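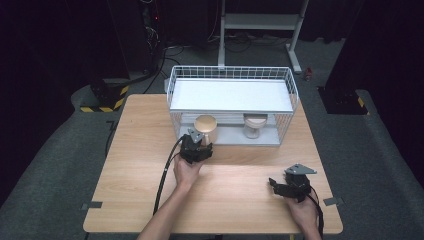

Home | Workshop News | Build Log | Tool Library | Join | Contact

We use cookies to remember whether you've already closed this notice. Accept | Settings

The Mug Problem, Part Three

Regular readers will recall that in August a few of us at the Drurnley workshop set out to build an arm that could take a mug off a shelf. We gave ourselves until the end of the summer. It is now the middle of February and the arm is bolted to a bench in the back with its elbow in a bag, waiting for a bearing.

In the meantime we have been teaching it things it isn't there to learn. Karthik Munasinghe's plan, which I resisted for longer than I should have, is to skip the arm for now and collect the motions by hand. You hold a gripper in each fist, you do the job yourself, and the recording goes into the pile. When the arm is whole again it gets the pile. I had pictured robotics as sitting in a chair while a machine fetched my coffee. So far it has been me moving a mug in and out of a wire shelf for an entire evening, with cables running off both hands.

The shelf is harder than it looks. Coming in from the front is fine. Coming in from the front while keeping your wrist low enough to clear the top panel, and your knuckles off the mesh, is something you have to practice. The cream mug is the friendly one. The glass cup next to it slides around if you so much as breathe on it, and both have lids, and the lids have their own views on being picked up. Latifa Hamdy is by far the best at it. She goes in slowly, closes the jaws below the lid, and backs straight out like someone leaving a room with a sleeping baby in it. I go in like someone looking for the light switch.

We have 261 good runs so far. Karthik would like 2,000. I asked him where that number came from and he said it was a nice number.

Some notes for anybody joining us on the bench:

Keep the cables in front of you and off to the side. If you cross your hands you will cross the cables, and then you'll spend the next ten minutes being untangled by a person who is trying not to laugh.

Start each run with the jaws open and hold still for a second before you move. The software we've been using, a thing called Orlandini that Karthik wrote mostly on trains, needs that second to find its feet.

If you bump the shelf, throw the run out. Yes, even if the rest of it was beautiful. I have thrown out some of my finest work.

Stop after 25 runs and let somebody else have a turn. Past that your forearms get lazy and the recordings get lazy with them. Mine showed a clear drift to the left that I'd put down to the table until Latifa tried the same table.

As for the bearing, the first one we ordered was the wrong size, and the second was the right size for the drawing, which was wrong. A third is on its way from Vanditz. I've stopped checking the tracking page, mainly to spare the feelings of whoever else is looking at my screen.

Next session is the usual evening, usual door. The one on Brernovberg Street sticks, so push. Bring a mug if you want variety in the pile, but nothing you're fond of.

Get the workshop newsletter in your inbox. Enter your email address. Unsubscribe whenever you like.

Comments (4)

benchdog: Is the bag over the elbow structural?

tess_k: I did my 25 last week and dreamed about lids. Is anyone doing handles next? I have a teapot I'd be happy to lose.

Karthik M.: Teapot yes please. Also the drawing was only wrong in one place.

oldlathe: One place is plenty when you're buying bearings.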